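Desk week, or how I finally gave up on the glass tumbler

So I've been meaning to write about the desk for ages. A few of you asked after my last post (the one about the hallway shelf, which is still up, thank you for your concern) and I said I'd get to it in September, and it's still September, so I'm calling that a win.

Background for anyone new: I moved to Skodville two years ago with a desk that I'd had since school. It was dark, it was heavy, it had a drawer that only opened if you lifted and swore at the same time. I wrote on it, ate on it, potted plants on it, and once cut a whole roll of carpet on it, which is how it got the groove. When I moved into this place I put it under the window and within a month I hated it. All that dark wood just drank up the light. By four in the afternoon I was working in a cave.

I started looking for something pale. I didn't want white, because I have owned white furniture and I have also owned coffee. What I wanted was that yellowy, buttery sort of wood that looks like the inside of a pencil. I spent way too many evenings on this. There's a secondhand place out in Cheetham called Rorketti that does office clearances, and they had a row of tops leaning against the back wall, no legs, no labels, 49 dollars each. I went in for one. I came out with one, a lamp, and a box of hanging files I do not need.

Legs were a separate saga. The first set I bought wobbled so badly that I could see my tea moving. I took them back (the shop was nice about it) and got the Grerkenis ones, the trestle kind, and they've been solid. If you're doing this yourself, buy the legs before the top, or at least measure how high you like to sit. I did neither and now I have a folded towel on my chair. It's fine! I'm used to it.

Can we talk about the holes, though? Anyone who's bought an old office top knows about the holes. Somebody, somewhere, decided where your cables should go, years before you met, and you just have to live with their opinion. I had big plans for mine. I was going to run everything down through there, lamp, charger, speaker, the lot. Then I found out the plug on my lamp is too fat to fit, so the lamp cord goes over the back edge like a rope off a boat and only the phone charger goes through. I've thought about cutting the plug off and putting a new one on, and I've also thought about how much I enjoy being alive, so the cord stays where it is.

The other thing about pale wood is that it shows you every single mess you make. On the old desk you could spill a drink and find out in spring. On this one a single ring of tea looks like a crime. I went through a phase of coasters (cork, then felt, then a tile I found in the shed), and I'd always put the cup down beside the coaster, every time, as if I had something against it. The best thing I've found for rings is plain dish soap on a barely damp cloth, wiped with the grain and dried right away. I tried the mayonnaise trick off the internet. Do not do the mayonnaise trick in summer.

Anyway, I gave each corner a job. Back left is for paper. Back right is for the lamp and whatever plant is currently sulking. Front right is where my mug lives, within reach but away from the keyboard, and front left is supposed to stay clear so I have a spot to lean on. I'd love to say I've stuck to it. I lasted two weeks and then the front left filled up with mail, a tape measure and half a bag of walnuts, same as it ever was.

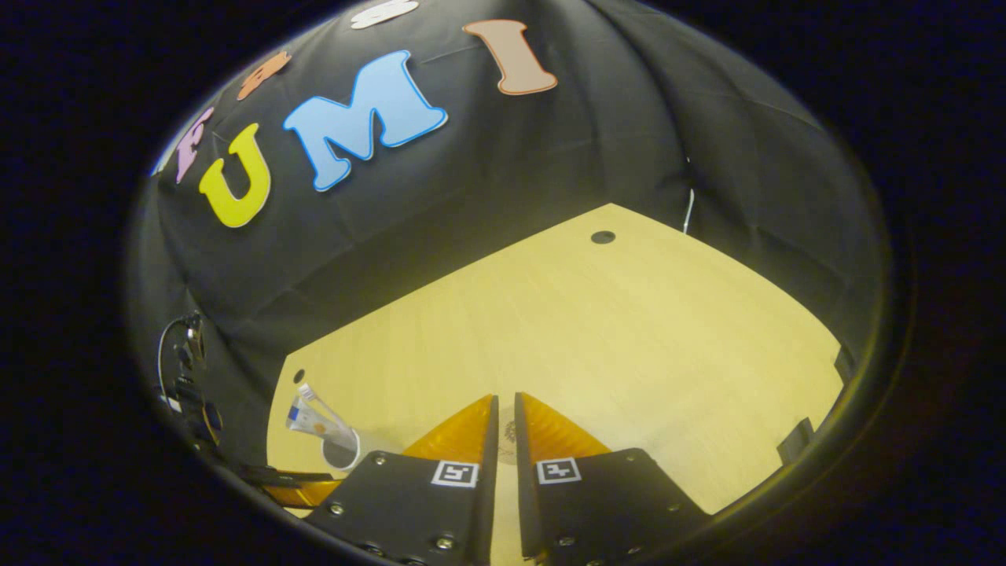

Drinks are my real weakness, and the cup question is where I've changed my mind the most. For years I was a heavy-glass person. I liked the weight, I liked the clink, I thought plastic was for picnics. Then I broke two tumblers in one month, one of them into an open bag of printer paper, and I started coming around. A clear plastic cup like the one lying on its side there, with its little blue label and the orange dot, can go over on a pale wood top and I don't even get up. I mean, I get up if there's something in it. But there's no sweeping, no wearing shoes for three days, no finding a sliver with your elbow. And see-through is good on light wood, it sort of disappears and doesn't add to the clutter, though it does catch the light in those white streaks along the side, so you won't lose it completely.

The downside is that they're light. An empty one will tip if you so much as turn a page with feeling, and then you've got a roller on your hands. Mine has gone off the back of the desk more times than I can remember. I've started keeping a few pebbles in whichever one is holding pens, and that helps a lot. For drinking I just fill it up and try to act like an adult.

Peeling labels, since we're here: warm water, ten minutes, then a bit of cooking oil on whatever gummy stuff is left. Don't use a scouring pad on clear plastic, it goes cloudy and it never comes back. I leave half my labels on these days. I've stopped caring and I kind of like the color.

Still on the list: something to stop the lamp cord sliding around, a coat of oil for the top before the heating comes on and dries it out, and new felt for the trestle feet because they squeak on the floorboards when I lean. I also want to do the drawer situation (there isn't one, that's the situation). I've been looking at those shallow trays that screw on underneath, so if you've put one on an old top and it didn't split the wood, tell me which screws you used. I have a jar of them but they're all either too long or for a bathroom cabinet.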